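Come and help us compare grippers at Lodhi

We're looking for 23 people to spend a morning or afternoon with us, guiding a robot arm through small kitchen jobs and telling us how each gripper feels to use. No experience needed — truly, if you can work a game controller you'll be very welcome!
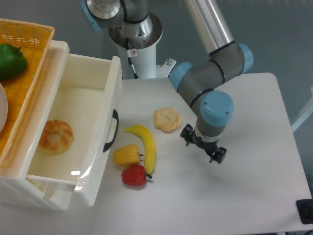
The two-finger gripper, open beside the bun and banana.

Each session runs 2 hours, with a tea break in the middle, and you'll be paid $39 for your time. Vaughn Crenshaw will sit with you throughout and is happy to answer anything at all.
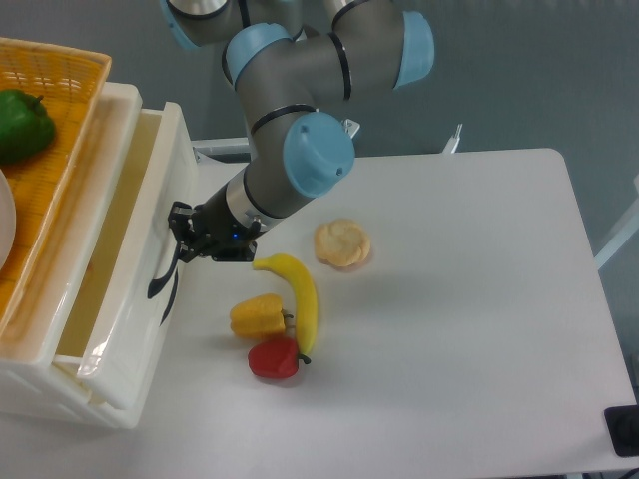 We'd especially love to hear from people who cook, pack groceries or stock shelves, as you'll have your own habits about picking things up. A banana lying up against a red pepper, say, might call for quite a different approach from a flat round bun sitting by itself, and we'd like to know which gripper you'd favour for each.

To put your name down, please ring Zarmeena Lashari on extension 82.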